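News > Get Involved > Calls for Participants

Did you work at or live near the Ginport depot? I'd like to hear from you

2025-09-05
By the Wilero environment desk

I'm looking for people who lived, worked or went to school near the old Ginport munitions depot, and I need your help figuring out what got into the wells out there. I started on this in July, after a reader on Feller Road sent me a water bill, a lab report and a very angry letter. Since then I've read 1238 pages of county records and I still have more questions than answers – which is where you come in!

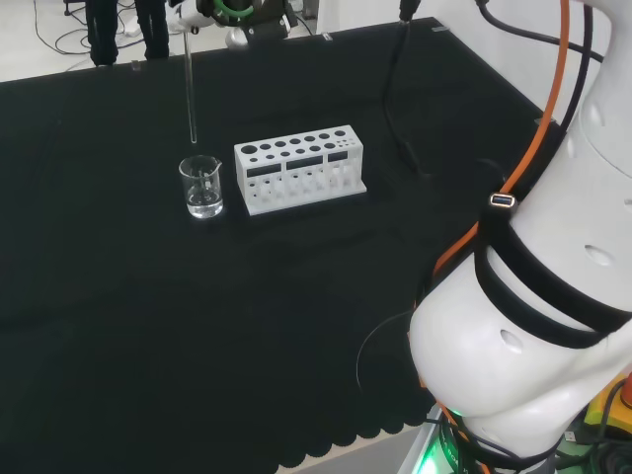
Who I want to talk to

Anyone who drew water from a private well within a few miles of the fence. Former depot workers, contractors, truck drivers, people who hauled or buried stuff (or were told to look the other way). Parents whose kids swam in Meinecke Creek. If you only rented out there for a summer, write to me anyway.

I also have room for 60 households in a well sampling round this fall. It's free, you get your own results in writing before I publish a word, and I won't print your address. You need to own the well, or have the owner's okay, and be home for one visit that takes 38 minutes if your dog likes me.
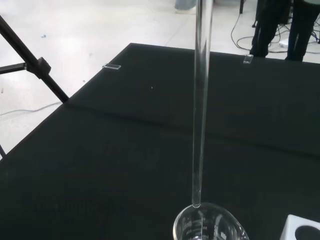
Renters ask me a lot whether signing up could get them in trouble with a landlord. I can't promise how your landlord will act, but I can keep your name out of the story, and I'm happy to talk that through by phone before you decide anything. Same goes if you signed something when you left the depot – tell me that first and don't send me papers yet.

What you get

I pay 100 dollars to each household in the sampling round, for your time. Interviews aren't paid, sorry, that's a house rule. 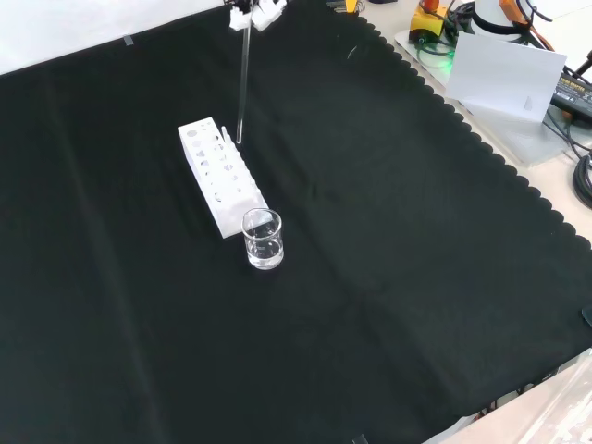
Glass rod, test tube and rack on a black cloth.

How to sign up

Fill out the form at the Wilero front desk or leave a message on the tip line. Tell me roughly where you lived, which years, and the best time to call. Old photos, maps and well logs are very welcome.

Related
Meinecke Creek signs come down, then go back up
How to read your well report
Who owns the Ginport land now?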